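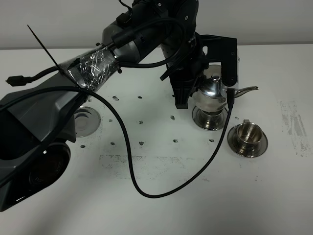

White table, serving room, Testitz Hall

March 28, 2022 | Minutes by Eirini Andreadis
Print | E-mail | 4 shares | 0 comments

Testitz Hall Tea Service: Minutes of the Monthly Meeting

Present: kitchen lead, front desk, purchasing, two members of the serving staff, E. Andreadis (minutes). Apologies received from the bookings office.

1. Minutes of the last meeting

Approved with one correction. The new kettle is stored in the pantry at Fisurstead, not at Testitz.

2. Cups and saucers

Purchasing reported that the Agudelo order has been paid in full. The invoice came to $994, including delivery. The order was for 50 stainless steel cups and 50 saucers to match. The china cups stay in use until the end of the month and then go to Fisurstead.

The serving staff asked if steel cups get too hot to hold. Kitchen lead said the cup should always go out on its saucer and be carried by the saucer. There was some discussion about whether guests will do the same. It was agreed to try the cups at a small booking first and ask people what they think.

Front desk asked if the cups can be engraved. Purchasing will find out the price. No decision was made.

Action: purchasing to ask Agudelo about engraving and about replacing single saucers.

3. Pouring

Kitchen lead went over the fill level again. Cups have been coming back to the kitchen with tea in the saucer. The saucers are shallow and do not hold much. Staff should set the cup on its saucer on the table, pour in a thin stream, and stop well below the rim. Do not pour with the cup in your hand.

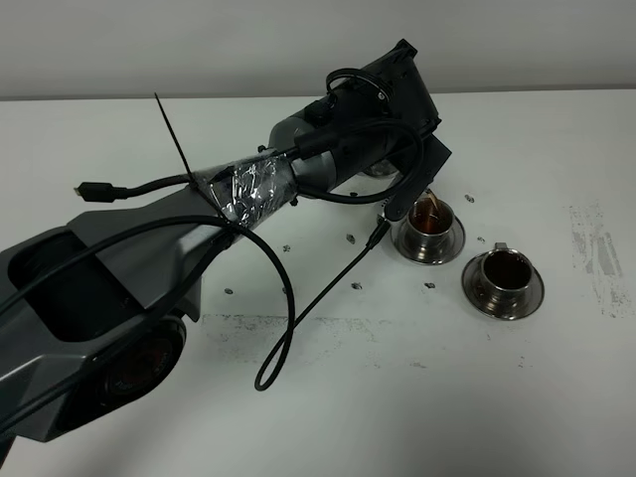
Pouring into a steel cup on its saucer

One of the serving staff said it is hard to judge the level in a steel cup when the tea is strong, as the inside looks dark from where the server stands. Kitchen lead suggested marking the level on one spare cup for training. Agreed. The spare is not to be put back with the others.

The question of milk came up. Milk will go on the table in the small jugs and guests will add their own. Sugar stays as it is.

Action: kitchen lead to mark the training cup before the next booking.

4. Table setup and cleaning

Kitchen lead proposed that the white table in the serving room be used for pouring only. Trays, coats and the cash box have all been left on it this month. Agreed. Trays will go on the rack by the door.

The Niltex cloths were discussed. They work well on the tabletop but leave lint on the steel. Front desk has some older cotton towels that can be used for drying the cups. Spills should be wiped up right away, as the white top shows everything.
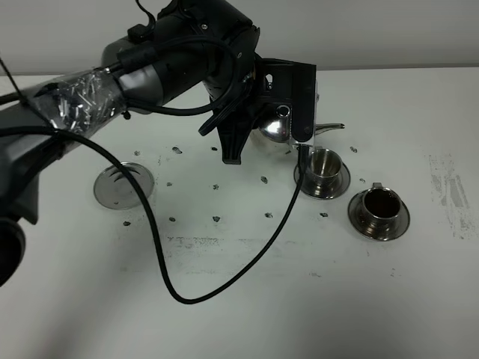
Storage of the saucers was the last point under this item, and it took the longest. Purchasing wanted saucers and cups kept in separate boxes to save space. The serving staff would like to have them paired before service starts, so that the server can pour down the row without stopping. The two cups at the right of the table are already on saucers, and the group agreed to set them out this way from now on. Boxes will be used only for moving items between Testitz and Fisurstead. Flat steel pieces should not be left lying by themselves at the other side of the table, where they are easily taken for lids. Anything not under a cup goes back on the shelf.

Action: serving staff to clear the lower shelf for spare saucers and label it.

5. Other business

The hot water faucet in the serving room still drips. Front desk has reported it twice and will call again.

The key to the pantry at Fisurstead is missing. Anyone who has it should return it to the front desk.

6. Next meeting

Same room, same time next month. Purchasing to bring the engraving price.

Print this page | E-mail this page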